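Gestion de flotte et véhicules utilitaires électriques
Support de cours -- séance 5 : la recharge au dépôt
Version de septembre 2023

Rappel de la séance précédente

On a vu comment établir le profil d'exploitation d'un véhicule à partir des relevés de tournées : distance journalière, durée d'immobilisation au dépôt, charge transportée, nombre d'arrêts, usage des équipements auxiliaires. Ce profil sert de point de départ à tout ce qui suit. Les étudiants qui n'ont pas terminé le tableau de la séance 4 doivent le faire avant le travail dirigé, car les calculs de la partie 3 en reprennent les colonnes.

1. Vocabulaire

On confond souvent puissance et énergie, y compris dans les documents commerciaux. La puissance s'exprime en kilowatts (kW), l'énergie en kilowattheures (kWh). Une borne délivre une puissance ; une batterie stocke une énergie. Le gestionnaire de réseau, lui, s'intéresse d'abord à la puissance appelée, alors que la facture comprend une part liée à la puissance souscrite et une part liée à l'énergie consommée.

Capacité brute et capacité utile : la capacité brute est celle de l'ensemble des cellules. La capacité utile est la part que le système de gestion de la batterie laisse à la disposition du véhicule. Pour dimensionner une tournée, on prend toujours la capacité utile.

État de charge : pourcentage de la capacité utile disponible à un instant donné. On le note souvent SoC, d'après l'anglais.

Recharge en courant alternatif (AC) : le convertisseur se trouve dans le véhicule. C'est lui qui limite la puissance, même si la borne peut fournir davantage.

Recharge en courant continu (DC) : le convertisseur se trouve dans la borne. La puissance dépend alors de la borne, de la batterie, de sa température et de son état de charge.

Foisonnement : fait que tous les points de charge ne fonctionnent pas à pleine puissance au même moment. Dans un dépôt où tous les véhicules rentrent à la même heure, le foisonnement naturel est faible. Il faut alors le créer par le pilotage.

2. Le cas étudié

Le cas porte sur le dépôt de Gredberg, exploité par le transporteur Kudum. Le site assure de la distribution urbaine et de la collecte pour des collectivités voisines. L'entreprise remplace une première série de porteurs diesel par des porteurs électriques.

Données à retenir :

Nombre de véhicules électriques dans la première tranche : 10
Besoin d'énergie le plus élevé pour un véhicule sur une journée : 146 kWh
Besoin total de la tranche sur la journée dimensionnante : 924 kWh
Nombre de bornes envisagé dans le premier scénario : 5

Les besoins sont donnés à la prise, pertes de charge comprises. Il n'y a donc rien à ajouter pour le rendement dans les exercices. La journée dimensionnante a été retenue à partir des relevés d'hiver -- les relevés d'août, faits pendant l'arrêt partiel de l'activité, ont été écartés.

On remarquera que le besoin total est nettement inférieur au produit du besoin maximal par le nombre de véhicules (1 460 kWh). Les tournées ne se ressemblent pas : certaines restent en centre-ville avec beaucoup d'arrêts et peu de kilomètres, d'autres comportent un long trajet d'approche. Dimensionner tout le dépôt sur le véhicule le plus exigeant conduirait à souscrire une puissance inutile.

3. Méthode de calcul

Étape 1. Relever l'heure de retour et l'heure de départ de chaque véhicule. La différence, diminuée du temps de lavage, de contrôle et de manœuvre, donne la durée de branchement.

Étape 2. Diviser le besoin d'énergie par la durée de branchement. On obtient la puissance moyenne nécessaire par véhicule.

Étape 3. Additionner les besoins et répartir la charge sur la plage commune. Cela donne la puissance moyenne du site.

Étape 4. Ajouter la consommation du bâtiment heure par heure. Les ateliers et le chauffage des bureaux peuvent coïncider avec le début de la charge.

Étape 5. Comparer le résultat à la puissance disponible au point de livraison et prévoir une marge.

Application. On suppose une plage de charge de huit heures, identique pour tous. Pour le véhicule le plus exigeant : 146 / 8 = 18,25 kW. Pour l'ensemble : 924 / 8 = 115,5 kW. Ces deux valeurs sont des moyennes. La puissance réellement appelée varie au cours de la nuit, notamment parce que la batterie accepte moins de puissance quand elle approche de la pleine charge.

Avec cinq bornes à un seul point de charge, il faudrait déplacer les véhicules pendant la nuit. Kudum n'a pas de personnel sur place entre la fin du service du soir et la prise de poste du matin. Le premier scénario n'est donc praticable qu'avec des bornes à deux points de charge, capables d'alimenter les deux véhicules en parallèle ou l'un après l'autre.

4. Pilotage de la charge

Trois niveaux sont distingués dans ce cours.

Pilotage statique. Une limite fixe est attribuée à chaque borne. La mise en œuvre est simple et il n'y a pas de dépendance à une liaison de données. En revanche, la puissance laissée libre par un véhicule absent ou déjà chargé n'est pas redistribuée.

Pilotage dynamique. La limite du site est répartie en continu entre les véhicules branchés. Il faut un compteur en tête d'installation et une liaison entre ce compteur et les bornes. En cas de perte de liaison, les bornes doivent revenir à une valeur de repli, à fixer au moment de la mise en service.

Pilotage par l'exploitation. Le logiciel connaît les tournées du lendemain et classe les véhicules par heure de départ et par besoin. Dans le cas étudié, c'est la solution Mimholm qui a été retenue. Elle reçoit le planning du soir et attribue une priorité à chaque véhicule. Un changement de véhicule décidé après l'envoi du planning doit être saisi à la main, sinon la priorité reste attachée à l'ancien véhicule.

Ce dernier point a fait l'objet d'une consigne écrite au dépôt. Il sera repris dans l'étude de risques de la séance 7.

5. Préconditionnement par temps froid

Une batterie froide accepte moins de puissance en charge et récupère moins d'énergie au freinage. Le chauffage de la cabine prélève aussi sur la batterie de traction. Le préconditionnement consiste à amener la batterie et la cabine à la température voulue pendant que le véhicule est encore branché.

Conséquences pour le dépôt :

-- le véhicule doit rester branché jusqu'au départ, même si la charge est finie ;
-- la puissance appelée remonte en fin de nuit, parfois au moment où l'atelier démarre ;
-- l'heure de départ programmée doit être tenue à jour ;
-- la limite attribuée à la borne doit laisser passer la puissance du préconditionnement.

Sur la benne Sung, utilisée dans l'exercice 3, les équipements hydrauliques sont alimentés par la batterie de traction. Leur consommation figure dans une colonne séparée. Il ne faut pas la compter une deuxième fois : elle est déjà comprise dans le besoin total du véhicule.

6. Aménagement des emplacements

Le plan doit être fait avec les personnes qui conduisent les véhicules. Les points à vérifier sont la position de la prise sur chaque modèle, la longueur du câble, le rayon de braquage, la protection de la borne contre les chocs et l'accès des secours. Un câble qui traverse une allée piétonne est à proscrire.

Les fourreaux se posent en une fois, y compris pour les tranches suivantes. Le surcoût au moment du terrassement reste modéré par rapport à une deuxième ouverture de la chaussée. Pour Gredberg, le génie civil couvre déjà la deuxième tranche, alors que les bornes et le tableau n'ont été commandés que pour la première.

Prévoir aussi la procédure en cas de défaut : qui est prévenu, quel véhicule remplace celui qui n'a pas chargé, où se trouve l'arrêt d'urgence. Elle doit tenir sur une page et être affichée à la prise de poste.

7. Travail à rendre

Exercice 1. Refaire le calcul de la partie 3 avec une plage de charge de six heures, puis de dix heures. Commenter l'écart.

Exercice 2. Proposer une répartition des véhicules sur les bornes à deux points de charge. Justifier le choix des paires à partir des heures de départ.

Exercice 3. Établir le bilan journalier de la benne Sung et indiquer l'état de charge au retour pour la tournée longue. La capacité utile est donnée dans la feuille de données jointe.

Exercice 4. Rédiger la procédure en cas de défaut de charge constaté au départ. Une page au maximum.

Le rendu se fait par binôme. Les calculs doivent être lisibles et les unités indiquées à chaque ligne. Un résultat sans unité n'est pas compté.

Prochaine séance : coût total de possession, valeur résiduelle et contrats d'entretien.
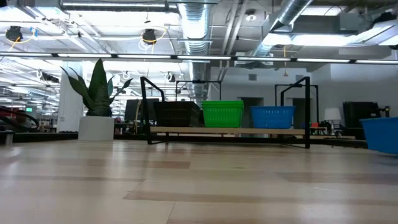

Pourquoi ne dimensionne-t-on pas le raccordement en additionnant la puissance maximale de toutes les bornes ?

Le pilotage limite la puissance appelée en même temps par les bornes, et les véhicules n'ont pas tous le même besoin ni la même heure de départ. On part donc de l'énergie à fournir pendant la plage de charge, on ajoute la consommation du bâtiment et on garde une marge pour le préconditionnement et les retours tardifs.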